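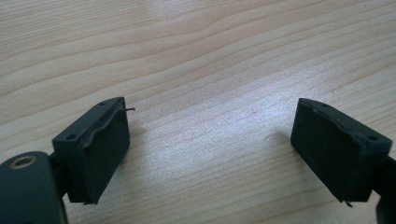

How many demonstrations does a learning system need before it can repeat a task?

For a single pick-and-place task on a flat surface, Vodness recommends 133 recorded demonstrations, made by at least 3 operators. Tasks with several stages should be recorded stage by stage.

Home | Products | Hand-Held Tools | Spare Parts | Support

Brater Hand-Held Demonstration Gripper

The Brater is a two-finger gripper carried in the hand and used to gather examples for training robot arms. The operator performs the task directly, and the tool records the view between the fingers together with the finger opening. No robot is required at the recording site.

Recording
Video is stored at 60 frames per second. Each demonstration is saved as a separate file and may be accepted or discarded before the next one begins. Files can be opened in Krajčí, our review and labeling software, which is licensed separately.

Finger pads
Finger pads are a wear part. The covering on the inner faces should be inspected before each session, and pads with lifted or peeling material should be replaced as a pair. Replacement pads are sold in packs of 6. Demonstrations made with different pad types should be kept in separate sets.

Ordering
The Brater is supplied to laboratories and training centers through the Zornstead sales office. Orders for delivery in December should be placed in writing.

Page updated 2018-09-29

Share 6 | Comments 3

This site uses cookies to improve your visit. Accept | Learn more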